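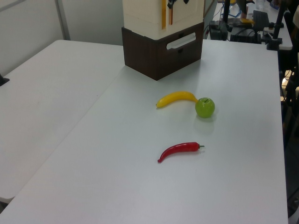
Wing-sze Ko pide que no se compare Ulix con Matei solo por la tasa de agarre: según su nota, el coste está en las horas de calibración y en lo que pasa cada vez que alguien mueve la cámara, y ninguna de las dos fichas comerciales lo detalla. Pide también que quede por escrito qué incluye el precio y qué se factura aparte.

Queda anotado. Entrada de septiembre, banco de manipulación, evaluación del paquete Ulix en licencia de prueba.

Qué es lo que se evalúa. Ulix se vende como paquete de planificación de agarre: un módulo de percepción, un generador de candidatos y un ejecutor que habla con el controlador del brazo. Lo distribuye Ruleo, que ofrece además la puesta en marcha como servicio. El modelo viene entrenado con más de 3000 objetos, según la hoja del distribuidor. La lista no se entrega y no hay forma de saber si contiene fruta artificial, que es lo que usamos de referencia en este banco.

Instalación. El contenedor arranca a la primera en el equipo de visión. El ejecutor no: busca el controlador en una dirección fija y hay que cambiarla en dos ficheros distintos, de los que el manual cita uno. Perdida media mañana. Chin-lung Su ha dejado el parche en la carpeta compartida, con el nombre del fichero que falta en el manual.

Calibración mano-ojo. El asistente pide siete poses del patrón. Con siete el residuo sale alto en Z. Repetido con poses más inclinadas y baja a un valor aceptable, pero el asistente no avisa de que las primeras eran casi coplanarias. El informe que genera da un único número global, sin desglose por eje; el desglose hay que sacarlo del registro a mano.

Generador de candidatos. Para la manzana propone agarres cenitales razonables y bien repartidos. Para el plátano, casi todos los candidatos se agrupan en la zona central y perpendiculares a la curva, correcto. La guindilla es el caso malo: el tramo fino desaparece de la nube filtrada y el sistema la trata como un objeto más corto de lo que es. Bajando el umbral de altura vuelve la punta, y con ella entra ruido del plano de la mesa. El brillo de la superficie tampoco ayuda a la estimación de profundidad. Pendiente probar con otra exposición antes de atribuirlo al modelo. 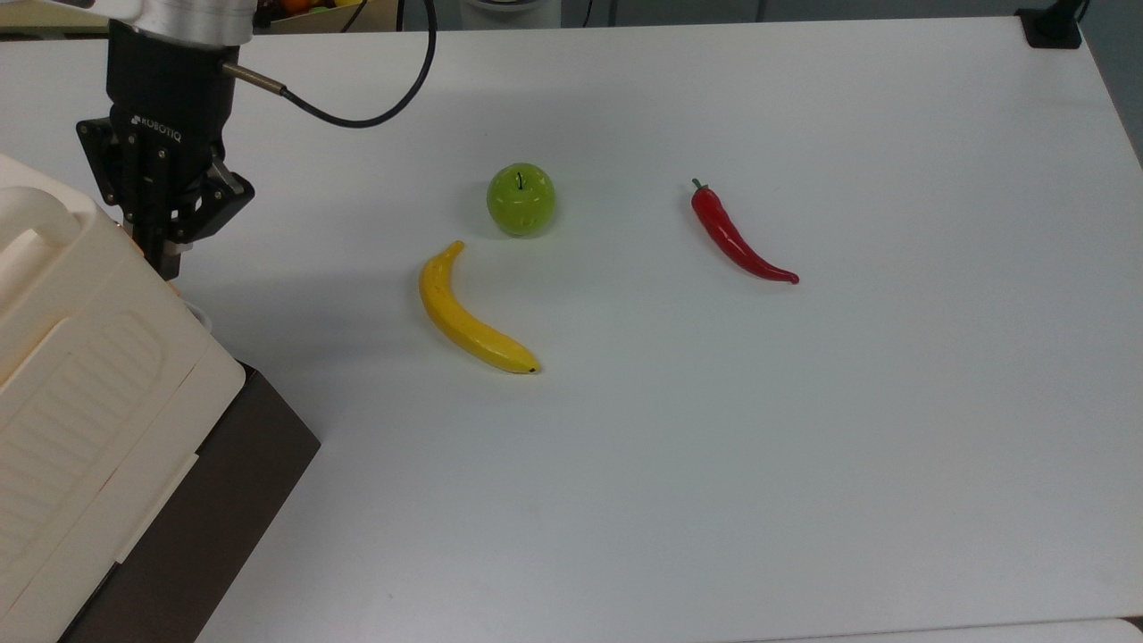 Manzana, plátano y guindilla sobre la mesa blanca. Pinza Robotiq arriba a la izquierda.

Obstáculos. Ulix solo evita lo que esté dado de alta como volumen fijo. La carcasa de color crema y su base se han metido como dos cajas con margen. Con el margen por defecto el planificador descarta candidatos válidos en ese lado de la mesa; reducido a la mitad, los acepta. Matei construye el mapa de ocupación desde la nube y no necesita este paso, a cambio de un ciclo de planificación más lento. Anotar en la tabla comparativa como diferencia de diseño, sin puntuar todavía.

Registro. Cada candidato se exporta con pose, puntuación y motivo de descarte. El fichero de la última sesión tiene 702 filas. El motivo de descarte viene como código numérico y la tabla de códigos no está en la documentación. Pedida a Ruleo por correo, sin respuesta por ahora. El código 3 aparece sobre todo cerca de la base de la carcasa, así que supongo colisión, sin confirmar.

Precio y servicio. La licencia es anual y por brazo. La puesta en marcha se presupuesta aparte, lo mismo que la recalibración si se hace en remoto. El mantenimiento incluye actualizaciones del modelo, pero no reentrenamiento con objetos propios; para eso remiten a Darneo, con contrato independiente. Esto responde en parte a lo que pedía Wing-sze. Falta saber si una cámara desplazada cuenta como incidencia o como servicio nuevo.

Pendiente:
Repetir la guindilla con exposición corta y con luz difusa.
Medir el tiempo de recalibración completo, cronometrado, con Ulix y con Matei.
Conseguir la tabla de códigos de descarte.
Preguntar a Darneo por el formato de entrega de los datos de reentrenamiento.
Chin-lung: revisar si el parche sobrevive a una actualización del contenedor.

No se firma nada con Ruleo hasta tener los tiempos de recalibración.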